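Vullov Microwave Heat Wrap, neck and shoulder

by Flultetti

In stock. Ships from our Werar warehouse, usually next morning if you order before noon.

For the days when you feel achy and run down and all you want is to lie down with something warm. Sits on the shoulders, stays put, no cord. Also works cold out of the freezer for headaches.
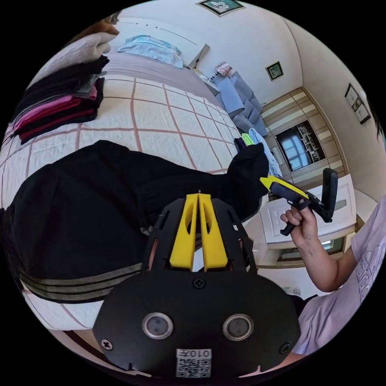
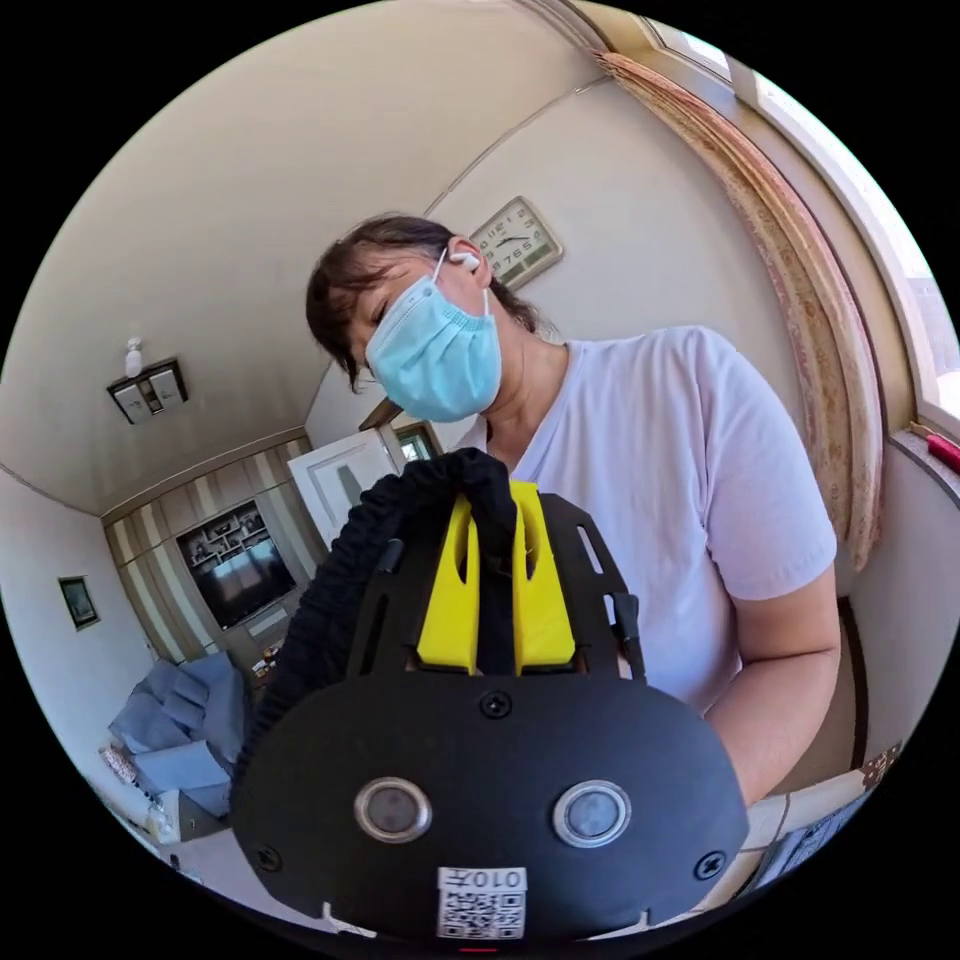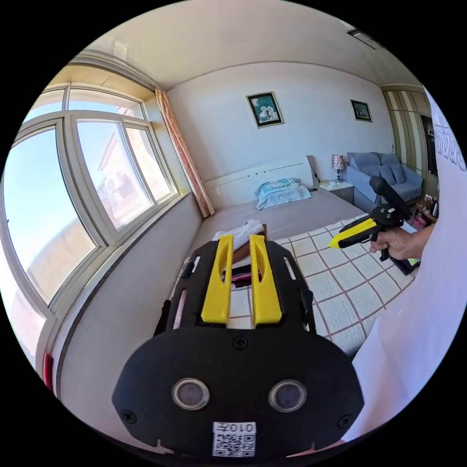
What's in it: flax seed and a bit of dried lavender, sewn into 8 channels so the filling doesn't all slide to one end. Unscented version has flax only. Pick that one if smells bother you when you're sick, lots of people find lavender too much with an upset stomach.

Outer cover: brushed cotton, zips off. Machine wash cold, tumble low. Do NOT wash the inner bag. Wipe it with a damp cloth and let it air dry all the way before you heat it again.

Heating
Fold in half, seam side in. 2 minutes on medium. Check it with your hand, then add 20 seconds at a time if you want it warmer. Turntable has to spin freely, if the wrap jams against the side you'll get a hot spot. Let it cool down fully between heatings. Stays warm around half an hour, longer under a blanket.

Cold
Zip bag, freezer, 2 hours. Keep it in the bag or it picks up freezer smell.

Please read
Don't use on babies, on broken skin, or on any area where you can't feel heat properly. Don't fall asleep on it. Not for use with a high fever, ask your doctor or pharmacist if your not sure. It's a comfort item and won't treat a cold, flu or anything else.

Colors: oatmeal, slate, dark green. Green is back in September, sorry for the wait.

Sizes: regular and long. Long has wider ends that come down over the collarbone. Same price for now.

Spare covers sold seperately. The older Dovhaniuk covers do fit the regular, not the long (zipper is in a diffrent spot but it closes fine).

Returns: unused and unheated only, for hygene reasons. Split seam or bad zipper, send us a photo and the order number and we'll swap it. Warranty is 2 years on stitching, covers not included.

Gift wrap at checkout. No gift wrap on orders with spare covers, the box is too small.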